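The Tala three-tier shelf

I've been looking after the small-goods listings for a while now and the Tala is the one I get the most messages about, so I've rewritten this page properly. Hello, I'm Graciela Yáñez, and yes, I do have one of these at home as well (two, if you count the one my sister has borrowed and is clearly keeping).

It's a simple thing. Three tiers, cream boards, black metal legs, and it stands on the floor without being fixed to anything. We sell it mostly to people who have a lot of boxed stock and not a lot of wall: market traders, school shops, the odd very organised garage. You get open access from the front, so you can reach in under a board and pull something out without lifting whatever's on top.

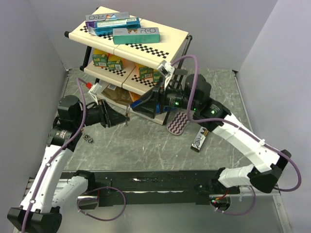 The Tala with boxed goods on all three levels.

I like to keep the flat boxes on the top tier where I can read the ends, anything I'm picking from all day in the middle, and the brown cardboard bits down at the bottom, where they can look as scruffy as they please. The checked strips on the boards aren't part of what you're buying, by the way! The boards come plain cream. If you'd like something to mark out positions, any stick-on strip you fancy will do, but give the board a wipe first or it'll lift at the corners by October.

Size and weight

Width: 77 cm
Depth: 35 cm
Height between tiers: see the leaflet, it depends which leg set you order
Load per tier: 13 kg, spread evenly
Colour: cream boards, black legs

That load figure is for goods sitting flat across the board. Please don't pile it all on one end. I had a customer put a whole delivery of tinned paint on the left-hand side and then ring me to say it was leaning, and well, it would.

Putting it together takes me twenty-odd minutes with a cup of tea on the go. Do the legs finger-tight, stand it up, check it isn't rocking, then go round again with the key in the bag. If your floor's uneven there are little Mushi pads you can add under the feet, sold in fours.

What people keep asking me to put with it

Locks, mostly. A shelf is an open thing and if you're keeping it in a shared space you may well want a lockable box or cage for the pricier bits. We do a Dravia wire cage that drops onto a single tier and closes with a hasp, and it'll take most ordinary padlocks. It's sold without one, as nearly everybody has a padlock in a drawer somewhere. 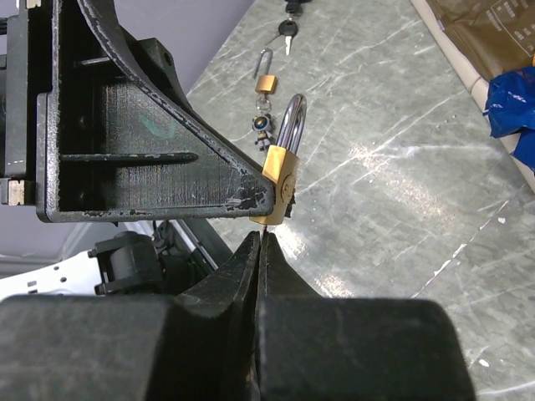

Grerell Storage & Small Goods Team

A brass body with a steel shackle is what I'd go for with the Dravia. Do check the shackle before you order the cage, though. A tall one goes through the hasp easily and gives you room to fiddle with the key, while the really thin little ones will fit but I wouldn't trust them with anything dearer than biscuits. Put the spare key on a ring with something daft and easy to spot, like the astronaut, and you'll find it again at the bottom of a bag.

Price and delivery

The Tala is £53 including the standard leg set. Mushi pads and the Dravia cage are priced on their own pages. It goes out flat in one carton and one person can carry it, though the carton is an awkward shape on stairs.

Returns are fine if it's unbuilt and all the bolts are still in the bag. If it's been built, have a word with Kadri Kalniņš on the returns desk before you send anything back, as she can usually post you a replacement board or leg and save you the bother.

Spare boards are in stock. Spare legs are sold in pairs only.

Page last updated 2021-09-24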